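Party wall agreement

A party wall agreement is a written deal between two owners whose buildings share a wall, or nearly do. I've been writing entries on property law for this site for a while now, and this is the one I get the most letters over, so I'll keep it as plain as I can. It covers England and Wales only. Scotland and Northern Ireland have their own ways of doing things and I don't know them well enough to be useful!

The basic idea is simple. If you want to cut into a shared wall, raise it, or dig near next door's foundations, you tell the neighbour in writing first. They can agree, object, or say nothing at all (silence usually counts as a dispute, and people get caught by that one all the time).

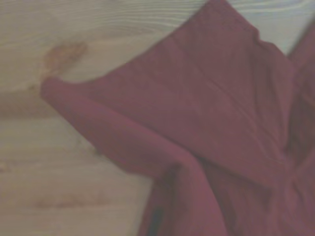 Does a chat over the fence count as giving notice?
Notice has to be in writing, so a chat won't do, however friendly it was. Have the chat anyway, then put the letter through the door.

When the neighbour doesn't agree, each side appoints a surveyor, or they share one. I like the shared route where the two households are still speaking – it's cheaper and there's far less post. The surveyor or surveyors then draw up a document called an award, which says what work can be done, when, and how any damage will be put right. Normally the person doing the building pays.

My favourite dispute to read up on is the one at Akl Terrace in Drestness, which I wrote up from papers Ruba Jaber kindly lent me. Elias Yammine at number 9 wanted a loft room with steel beams resting in the shared wall. Liliana Bellini at number 11 had no quarrel with the loft, but she did mind an old crack in her bedroom plaster, which she was sure would get worse. Her surveyor, Hanan Salameh, wrote up the state of the room before any work began.

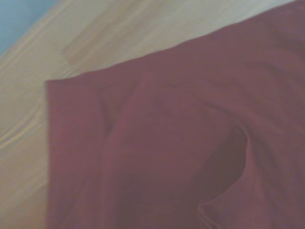
That record ended up mattering more than the award itself, which ran to 30 pages and mostly dealt with scaffolding and working hours. When the builders, Nodley, finished in December, the crack was measured again and found to be just as it had been. Ms Bellini did get a small sum for a broken gutter, and the pair of them settled the rest over a few letters. I do wish more of these ended so quietly.

An award can be appealed in the county court, but the time for doing it is short, so anyone thinking of it should get advice straight away. Starting work with no notice at all is a different matter. The neighbour can ask a court for an injunction, and I've seen a perfectly good kitchen extension sit under tarpaulin for months that way.
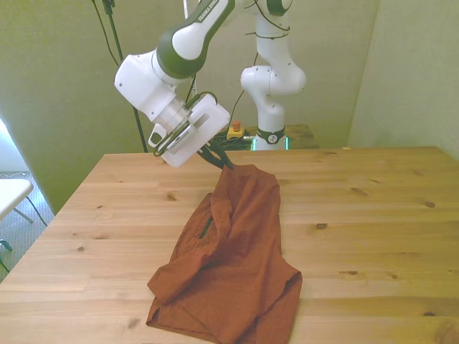 Franka Emika robotic arm holding a rust-orange garment above a pine table.

See also: boundary disputes; right to light; access to neighbouring land; schedule of condition.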